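Search this site Go All courses This course only

Varstead Technical College
Robot Handling in Domestic Spaces
Handout 8: A wrong zero in the gripper width
Wednesday, February 25, 2026

Please read this before the lab. The last section contains the work you must hand in.

1. What the case is

The case comes from the Ornthorpe table project. The purpose of Ornthorpe is to teach a two-arm robot to clear a household table. People perform the task first with hand-held grippers, and each gripper has a camera and a sensor for the opening of its jaws. Later, a policy is trained on these recordings and the robot must repeat the work alone.

In the first robot trials the movements looked good. The arms went to the correct object, they turned in the correct direction, and they lifted without shaking. But the robot squeezed. A milk carton was pressed until the seam opened, and a paper cup was folded flat before it left the table. In one trial the motor of the left gripper became so hot that the drive switched itself off and the arm stopped above the table with the carton still in its jaws. One student put a hand in to take the carton out. I return to this in section 5, as it is the most serious part of the case.

2. What the width signal means

The jaw opening is one number, in millimetres. Zero must mean that the two pads touch each other without force. When the jaws are around an object, the number should be equal to the thickness of the object at this place, or a little less if the object is soft.

The robot does not receive "hold the carton" as a command. It receives a width. If the width in the recordings is too small, the robot tries to reach this small width, and the carton is in the way. The controller then adds force. For a hard object the error is seen quickly in the motor current. For a carton or a cup, the object simply gives way and the log looks almost normal.

3. The kind of table that was recorded

The objects matter for this fault, so please look at them before you continue. On such a table the stiffness changes from one object to the next. A Rubik's cube does not change its shape between the pads. A paper cup does so at once. A plastic bag has hardly any thickness which we could compare with the sensor. The larger blue and white carton is between these cases, and for this reason we use it in the calculation below.

In the first picture the blue pads are wide apart, with open cloth between them. In the second they are on the two sides of the tall carton.
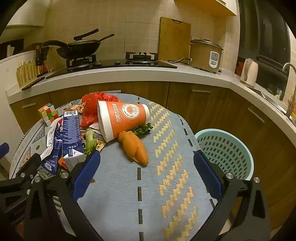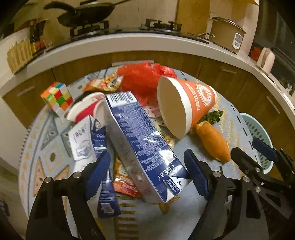 4. How the fault entered

The finger pads are a wearing part. When the surface becomes smooth, the pad is changed. During the recording period the old pads were replaced by new ones from another supplier, Gorov, with a thicker base. The change was written in the workshop book, but not in the recording log.

After a change of pads the zero must be set again. The procedure is short:

- Clean both pads and let them dry.
- Close the jaws slowly until the pads touch.
- Read the raw value and store it as zero.
- Open fully, close again, and compare.

In our case the person who changed the pads did the procedure on the right gripper only. On the left gripper the old zero remained. With the thicker pads, the jaws now touched each other when the sensor still said 3 mm. This is an error in the safe direction: the stored width was too large, and a robot trained on it would hold too loosely.

You may ask why the robot then squeezed. The reason is in the next step. The import script, called Sarıgül, contained a correction. It looked for the smallest width in each session, and if this value was not zero, it moved the complete signal down. This was meant to repair sessions with a bad zero. But in many sessions the jaws were never fully closed, as there was always something between the pads. In these sessions the smallest width was the thickness of some object, for example a flattened carton, and the script took this thickness away from everything. A session whose thinnest object was 15 mm was moved down by 15 mm.

So there were two faults. The first one was a missed zero. The second one was a repair which assumed something that was not true in all sessions. When the team checked the archive, 361 sessions had been moved by a wrong amount. Most of them were from right grippers, where the original zero had been correct.

I ask you to notice how the search for the fault went. The team found the missed zero on the left side on the first day and believed that the matter was finished. They corrected it, trained again, and the robot squeezed as before. Nobody had compared the sign of the error with the behaviour of the robot. If you do this on paper, it takes a few minutes, and it tells you that the missed zero alone cannot be the cause.

5. The hand between the jaws

When the drive switched itself off, the arm stood still and its status lamp went out. The student understood this as "power off". In fact only the gripper drive was in thermal stop. The arm was still under power, and the gripper drive was set to start again by itself after cooling. It did so. The hand had already left the jaws, and there was no injury.

The rules in our laboratory were changed after this:

- A thermal stop is now latched. It can be reset only at the panel.
- Before a hand enters the working area, press the emergency stop, also when the robot does not move.
- An object held in stopped jaws stays there until the emergency stop is pressed. A crushed carton is not urgent.
- The force limit of the gripper is set in the drive itself and does not depend on the policy.

6. Work to hand in

a) Draw the stored width against the true width for three situations: the missed zero alone, the script alone with a thinnest object of 15 mm, and both together. Use the same axes.

b) The carton is 70 mm thick between the pads. For each of the three situations, give the width which the robot will try to reach.

c) Suggest a test for the start of every session which would find the missed zero. The test may not need more than 8 seconds and may use nothing except the gripper.

d) Write down what you would record in the log when a pad is changed. One line is enough, but it must be readable by a person who was not in the workshop.

For part (b) assume rigid pads. The compression of the rubber is treated in the next handout.

Comments (4)

group_b_lab: In 6b, are we supposed to treat the carton as rigid too? With both faults together I get a different answer depending on whether the script sees the raw or the stored value.

course_team: The script sees the stored value. The carton may be treated as rigid, since we ask only for the commanded width.

evening_student: I think section 4 should say earlier that the script worked per session. I first read it as one correction for the whole archive and my drawing was wrong.

oldpads: We had the same thing with a latched stop that somebody un-latched "for testing" and left like this. Maybe add to the list that the setting is checked every February or so?

Contact the course office | Copyright Varstead Technical College | Back to top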